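Home Diary Archive Contact

August 21, 2025
By Oisín Brennan

Second week with the arms on the stationery kits. Cell two ran 2319 picks between the morning start and shutdown, with 113 stops. Most of the stops cleared with a nudge and a restart. Oleksandra Holovko logged each one by cause, and her sheet is more useful than the one the Domier software prints, which puts everything under "grasp fault."

Small cartons are the best behaved item. The fingers close on one end, the carton tilts a little, the wrist corrects over the bin. Staplers are worse. The body slopes, so the contact point moves depending on which way round the thing is lying. We tried a slower close and got a few more per hour, at the cost of cycle time. I have set it back for now.
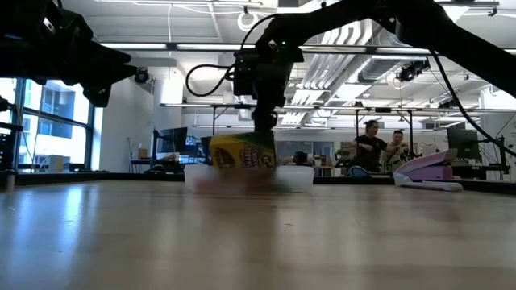
The rate target from Plulwood is still 100 kits an hour per cell. We are at about 70. By hand, the old bench did more than that in the mornings and less after lunch, and the average was never written down, so the comparison in the Hennessy report has nothing under it. I said so in my notes on the draft.

The job itself has changed more than the numbers. Packing used to be standing work with talk across the bench. Now one person minds two arms and spends the shift listening for the stop tone. Oleksandra says her feet are better and her neck is worse. She also says the day is longer, although the hours are the same. Two of the packers have asked to move to the Ondidberg site, where kits are still done by hand. Both requests went up in January and neither has been answered.

Nothing in the pay grades covers what she does now. She retrains grasps, edits the pick order and decides when to pull a cell out of service. On paper she is a packer. I drafted a new role description this afternoon, a page and a half, and sent it before I could tinker with it.

To do tomorrow: check the cable slack at the wrist on both arms, replace finger pads on cell one, ask Domier again about exporting the raw stop log.

4 comments | 2 shares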